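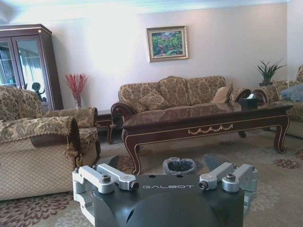 7 November 2025 - living room, pick-up rules, second pass

Read through the Skakau draft on household pick-up again before starting. Rule 4 says the arm "shall treat any item on the floor as litter unless marked." I don't buy it. A small bowl on the carpet is somebody's bowl. Marked by whom? I want a default of leave it and ask, and I'll keep writing that in the margin until they change it.

Rule 6, release height over the bin. Draft gives 15 cm above the rim for everything. Fine for paper, maybe. For a bottle I'd want it lower and upright, with the second arm near the rim in case the bin tips. Zachary Beaudoin thinks the second arm is overkill and slows the cycle. Could be. He has no tip-over numbers and neither do I.

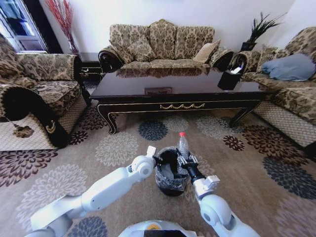

Bottle over the bin, red cap up, left gripper by the rim.

The Jevville people quote 528 clean drops in their annex. On what floor? With a liner folded over the rim or a bare bin? The annex doesn't say, so I'm not citing it. Same complaint about El Fassi's checklist - 132 lines and not one about liners snagging on fingertips.

Rule 9, both grippers open and clear of the rug before picking a target. This one I'd keep as written. Only change: say "clear" in cm. As it stands two people will read it two ways.
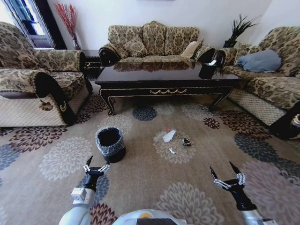 Litter right of the bin: bottle, paper scrap, small dark thing with a silver band. Both grippers open.

The dark thing is my argument for rule 4. Cap, tape, part of something? I couldn't classify it from the picture and I don't trust a score that says it can.

To do: send margin notes to Anda, ask Jevville for floor type, reword 9.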